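Open storage for hand tools and short bar stock
Speaker notes, Nemdale workshop session, 20/09/2022

Slide 1 – Title
Introduce the subject: how small workshops store hand tools and short lengths of material, and what this costs in time and damage. The talk covers bins, benches and labels. It does not cover racking, cupboards or anything with a lock. Handouts are at the back. Questions at the end, please, except for questions about terms.

Slide 2 – Terms
A bin is any open-topped container that a hand can reach to the bottom of. A tray is shallower than the tools are wide. Short stock means bar or strip no longer than the bin's inside diagonal. Anything longer belongs on a rack.
Say this slowly. At Prastden half the room used "tray" for both and the discussion afterwards was confused.

Slide 3 – The stock list
The Nemdale store held 2248 items on its list when we began. Of these, 199 were hand tools with a shaft and a handle: drivers, scrapers, files, awls. They were kept in drawers, and the drawers were kept shut. People put tools down on the nearest surface and the list stopped matching the drawers.
The change was to move daily tools and short stock into open bins on the benches. Drawers were kept for gauges and cutting edges.

Slide 4 – Choosing the bin
Metal in preference to plastic where bar stock is involved. Plastic floors score quickly and swarf lodges in the marks.
At least one sloped side. A long thin tool will settle along the foot of the slope and can be picked up by the handle. With four upright walls it tends to finish tight in a corner.
Depth between 100 and 300 mm. Below the lower figure, handles roll over the rim. Above the upper one, people stop looking and start feeling, and fingers meet blades.
Plain grey is adequate. Handle colour does more for finding things than bin colour does.

Slide 5 – Mixed contents
Most of the objections come here, so allow extra time. The usual advice is one kind of item per bin. That is correct for fixings. For tools and short stock used on the same job it doubles the reaching. 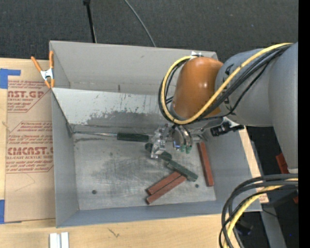

The test for a mixed bin is whether each item can be taken out without lifting another. Where bars lie side by side they take up little floor and can be lifted as a pair. Where something rests across their ends, the thing on top has to come out first. If that happens at every pick, the bin is too full or too narrow.
Dark green handles are easy to tell apart from reddish-brown bar. They are harder to tell from one another when they overlap. Where two tools share a handle colour, put a band of tape on the one used less often.
Mention the MacPherson insert for anyone who wants a divider. It drops in loose and lifts out for cleaning. We used it in two bins and left it out of the rest.

Slide 6 – The surface underneath
A metal bin on a wooden top will slide when something is pulled out at an angle. A thin rubber mat cures this. Do not screw the bin down – it has to be tipped out once a week.
Keep the bin back from the front edge of the bench by the width of a hand. Floor covering matters less than people expect. Carpet is kinder to a dropped tool and worse for sweeping up filings.

Slide 7 – Putting away
Handles all point the same way. Shafts go along the slope. Bars go in last, flat, on the open part of the floor. Nothing stands on end.
The Toro labels go on the outside of the rim. Labels on the inside were worn off by the end of September.
Weekly: empty, wipe, check against the card, refill. The card lists tools by name and bars by length. Do not list offcuts. An offcut shorter than a finger goes to scrap.

Slide 8 – Limits
The method has been tried in one store and one teaching workshop. It suits dry indoor benches. In a damp building, bare steel shafts lying against bar stock will mark, and a drawer with a liner is still the better choice.
It has not been tried with stock heavier than one person can lift in a single hand. I would not expect it to work there.

Slide 9 – Questions
Likely ones: insulated tools (keep separate, always); magnets in the base (no, they hold swarf); lids (a lid gets used as a shelf).
Spare cards and a sample strip of rim labels are in the folder with the handouts. Leave this slide up while people collect them.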